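Door Tasks in a Simulated Kitchen: Project Report

Bitville Robotics Lab course, January

1. Goal

We wanted to know if a policy trained on demonstrations from one camera gets better at kitchen door tasks when a second, close camera is added. All work was done in simulation with a single arm and a two-finger gripper. The microwave task was our baseline. At the point of contact the fingers are at the right side of the microwave, next to the control panel.
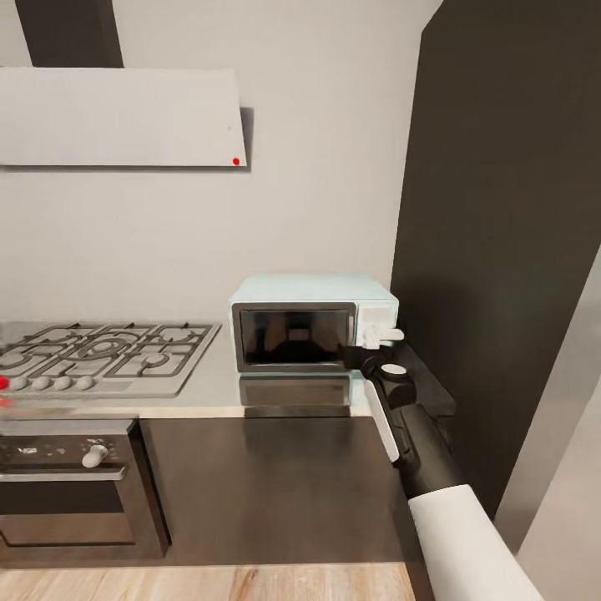

2. Data

We recorded 148 demonstrations in the Lokano simulator. Each was replayed to render both views, and 6 were dropped for failed replays. The policy takes images and joint positions and outputs joint targets. We trained one version on the wide view only and one on both views, with the same settings otherwise.

3. Close views

The close view shows a small part of the kitchen at a steep angle. Often only one finger is in view, at the edge, and the rest is stovetop, cabinet and wood.

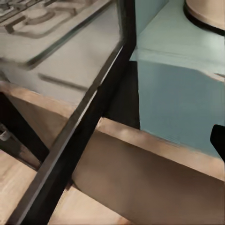
We first cropped these images to the center, and that removed the finger in many of them. Later runs used the full image, scaled down.

4. Results

Each version was tested for 30 trials. The wide-view policy opened the microwave in 17 and the two-view policy in 22. Most failures in both were missed grasps. We did not test other kitchen layouts.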